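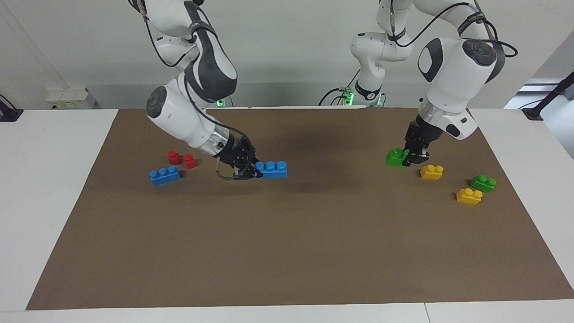
Dalomton, April

**Two-arm kitting at Soline** is the use of paired robot arms to pick and set out plastic toy bricks at the Soline packing plant in Dalomton. Kitting is the step in which loose parts are gathered into the small groups that go into a bag or tray. At Soline it was done by hand for most of the plant's history, and a large share of it still is. The plant employs 71 people, 9 of whom work in the kitting room on any one shift.

The work is of interest mostly for its effect on jobs. No kitting position was cut when the arms came in, but the content of the job changed, and so did the way it is graded, paid and taught.

## Background

Soline packs building sets for schools and play centers. The bricks arrive already molded from a supplier in Whitcombe and are sorted by color before they reach the kitting room. Standard sets are filled by counting machines, which drop parts from vibrating bowls into bags. These machines work well for long runs of the same set and poorly for short ones. Each bowl has to be emptied, cleaned out and reset when the set changes, and on a run of a few dozen bags the reset can take longer than the packing.

Short runs were therefore given to hand packers. Most are replacement packs, teacher samples and special orders in which a customer chooses the colors. Packers stood at a long bench with open bins in front of them and a printed card showing what went in each bag. The job called for steady attention and a good deal of reaching. Wrist and shoulder complaints were common, and new hires often left within the first season.

The company's first attempt to automate the short runs used a single arm over a conveyor. It was dropped. The arm could lift a brick cleanly when the brick lay studs up, but it had no good way to deal with one that had landed on its side, and a packer had to stand next to the belt to set parts straight.

## The work at the table

Two-arm kitting is done at a table covered by a brown mat. The arms reach down over it from the back, each ending in a black two-finger gripper. Bricks are laid out loose on the mat in red, blue, green and yellow. The two arms can hold parts at the same time, for instance a blue brick in one gripper and a green one in the other, and each arm generally takes the parts on its own side.

The mat was chosen by the packers. The first tables were run bare, and bricks slid when a gripper touched them off center. Several coverings were tried. The brown one was kept for its plain color and for the way it wipes down at the end of a shift.

Brick size affects how a part is picked up. A brick with three studs in a row can be held at one end, which leaves the rest of it free to be set against another part. Single-stud bricks give the fingers very little to close on and are the ones most often dropped. At Soline, small bricks are laid out with space between them where the order allows it. When two small bricks end up close together, the operator may move one by hand before starting the cycle.

A table is run by one operator. The usual order of work is as follows:

1. The operator reads the order and lays out the first group of bricks.
2. The operator steps back behind the floor line and starts the cycle.
3. The arms pick and place the bricks.
4. The operator checks the finished group against the card and moves it to the bagging tray.
5. Dropped or refused parts are written on the sheet, with the color and size.

The sheet in the last step was at first a paper form used only during setup. It was kept on after packers found it useful in talks with management about how fast a table could fairly be expected to run.

## Changes to jobs

### Duties

Before the change, a kitting room packer spent nearly the whole shift counting and bagging. An operator now divides the shift between layout, checking, clearing faults and hand packing. Hand packing remains part of every operator's week under the plant agreement. The packers asked for this term themselves. Their concern was that people who only tended tables would lose the speed they needed if a table went down, and that the hand bench would become a place where slower workers were sent.

Kane Tamihana, the kitting room lead, had worked the hand bench before taking the post. In a talk to the plant's safety group he described the main change as one of attention. At the bench, he said, a packer's hands knew the work and the mind could wander or chat. At a table the hands are idle for long stretches and the eyes have to stay on the job. Some packers like the trade and some do not. Three of them asked to go back to the bench full time in the first year and were allowed to.

### Pace

Pace was the main point of dispute. The arms are slower than a skilled packer on almost every kind of order. Their advantage is that they keep the same speed late in the shift, and that they can run through breaks on orders laid out ahead of time. Early on, a target of 2,000 placed bricks per table per shift was posted in the room. Operators objected that the count took no notice of order size, and that an operator with many short orders spent more time laying out and less time running. The target was taken down after one month. Tables are now judged by orders finished and by the number sent back from inspection.

### Physical strain

Reaching and repeated gripping have both gone down for people assigned to tables. Standing has gone up. Stools were added beside the tables, though operators report using them less than expected, as much of the work involves moving between the table, the bins and the bagging tray. Eye strain is a newer complaint, found mostly on tables close to a window, where glare makes yellow bricks hard to tell apart from their own reflections. Blinds were fitted on that side of the room.

### Pay and grading

The operator job was first listed at the same pay grade as hand packing. Elsie Whitelaw, a packer and shop steward, argued that clearing faults and keeping the sheet were skilled duties that used to belong to the maintenance crew. The grade was raised one step. It applies to anyone who has completed the training, including on days spent at the hand bench, so that no one loses pay by moving between the two.

The maintenance crew raised an objection of its own at this point. Its members were losing call-outs for small faults and had not been asked about it. Under the final arrangement, operators may clear a dropped part, restart a cycle and clean the gripper fingers. Anything involving cables, joints or the arm base is left to maintenance.

## Training

Training is given by Skilldale, a vocational center that also serves other employers in the area. The course lasts 3 weeks and is taken on paid time. The first part is held in a classroom and covers safe distances, stop buttons and the reading of fault messages. The remainder takes place at the plant, on a live table with a second operator present.

The course was shortened once and then put back to its full length. In the short version, trainees learned to start and stop a table but had little practice in working out why a part had been refused, and they tended to call for help when the cause was a brick lying too near the edge of the mat. Instructors now spend a full session on layout alone. Trainees set out the same order in several ways and watch how the arms deal with each.

Older packers were expected to find the course harder than new hires would. Results at Skilldale did not show this. Long experience with the parts turned out to matter a great deal, and several of the current trainers are former bench packers.

## Limits

The tables are not used for clear parts, for figures with moving limbs, or for wheels and axles. Orders with large numbers of single-stud bricks are normally sent to the hand bench. Pressing bricks together has been tried on the tables, mainly for sample pieces shown on the outside of a pack. It remains slow, and most samples are put together by hand.

A table also needs a person nearby. Proposals to run an unattended night shift were studied and set aside, partly over cost and partly because the plant agreement requires a trained operator in the room whenever an arm is powered.

## Reception

Opinion within the plant is mixed. A survey run by the stewards found that most operators would not choose to return to full-time hand packing, and that most also felt they talked to each other less than before. The tables stand farther apart than the places at the old bench did. One later change came directly from the survey: tables were turned so that neighboring operators face each other across the aisle.

The Whitcombe supplier has since asked to send two of its own packers to the Skilldale course. Whether it plans to install tables has not been announced.

## See also

- Kitting (manufacturing)
- Job grading
- Pick and place
- Repetitive strain injury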